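Small Tea Sets: Frequently Asked Questions

Compiled by Tracey Mapplebeck. Additions in June by Rafferty Kincaid.

People write in with the same worries about small clay teapots and little cups, and most of those worries were put there by somebody with a shelf of accessories to sell. We've tried to answer them plainly. Where we don't know, we say so.

Do I really need a special teapot to make decent tea?

No. You need hot water, leaves and something to keep the leaves out of your mouth. A small pot is pleasant to pour from and keeps you from making more than you'll drink. Anyone who tells you the pot does the rest of the work should be asked to prove it with two unmarked cups and your eyes shut.

Does unglazed clay "remember" the tea?

Unglazed clay can hold on to smells. Leave one closed up damp for a week and you'll find that out. Whether it holds on to anything you'd want to taste is another matter. Tracey kept a pot for one kind of black tea for 3 years, then made plain hot water in it and passed it to the family. The verdict was "warm water." We're still open to being convinced, but it'll take more than a nice story on the box.

Are saucers any use or are they just for show?

Mostly they're for the table's sake. A small cup filled near the top will dribble, and a saucer catches it. They also give you something to carry by when the cup is hot. If your cups have handles and you don't care about rings on the furniture, skip them and save the washing up.

Do the saucers have to match the cups?

They don't have to match in color at all. White cups on tan or orange saucers look fine, and so do plenty of other pairings. What matters is the fit. Set the cup down off-center and see if it rocks.
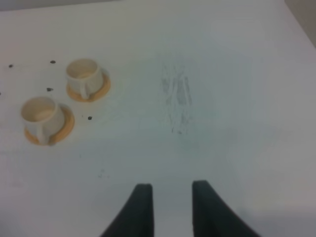 How do I get tea stains out of a light-colored cup?

Baking soda and a damp cloth will take off most of it. Make a paste, rub it around the inside, leave it for a few minutes and rinse well. Old stains may need a second go. We tried a "tea stain remover" from Grondon next to a spoonful of baking soda on the same cup, one half each, and couldn't tell the halves apart. Keep bleach away from anything unglazed.

Is it true I should never use soap on a clay teapot?

If it's glazed inside, wash it like any other dish. If it's unglazed, rinse with hot water and let it dry with the lid off. The reason for skipping soap is simple enough — bare clay can take up the scent, and lemon detergent isn't much of a flavor. One accidental wash is unlikely to ruin it. Rinse it several times with hot water and carry on.

How big should the pot be?

Work it out from the cups. Fill each one to where you'd drink it, tip the water into a measuring cup, and add a little for what the leaves soak up. A pot that holds 400 milliliters is plenty for 2 people who like a refill. The "serves six" on the Surholm box assumes six people with no thirst.

My pot dribbles when I pour. Is it broken?

Probably it's just the spout. Short spouts can be fussy, and a slow, timid pour makes any of them worse. Tilt faster, stop faster. Some people put a dab of butter under the lip. Rafferty says it works, Tracey says it makes the tea taste of butter. Test a new pot with cold water in the store if they'll let you, and be a bit suspicious if they won't.

Where should the lid go while I'm filling the pot?

Flat on the table, off to one side, well clear of your sleeve. You can buy a lid rest. Hiebert makes one, and it's a very small dish at the price of a large one. A folded napkin or any spare saucer does the same thing.
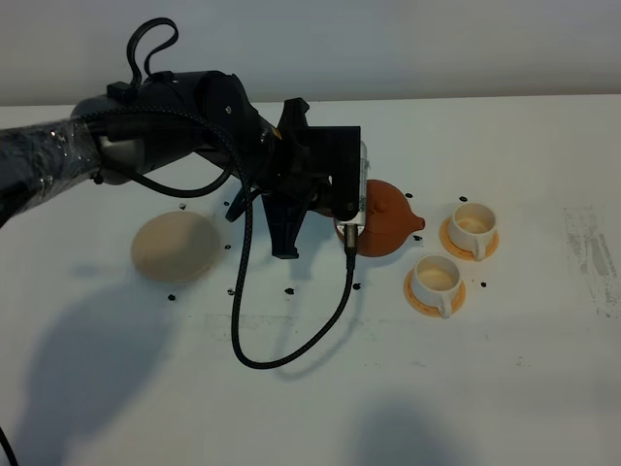
Terracotta-colored teapot with a short pointed spout.

Should I warm the pot first?

It does make some difference with black tea, especially in a cold kitchen. Swirl in a little hot water, tip it out, then add the leaves. For green tea we don't bother, and we've yet to have a guest complain.

Do I have to throw out the first steep?

That depends on the tea, and on who's telling you. With tightly rolled or pressed leaves, a quick rinse helps them open. With an ordinary loose black tea you're pouring away something you paid for. Try it both ways before you make a rule of it.

Is the Pralarier set worth the extra money?

We like the cups. We can't find anything in the pot that a cheaper one doesn't do. If the look of it makes you happy every morning, buy it for that.

Related questions
Why does my tea taste like the cupboard?
Gluing a teapot lid: what holds and what doesn't
Loose leaf or bags for one person
Do tea trays need a drain?
Storing small cups without chipping the handles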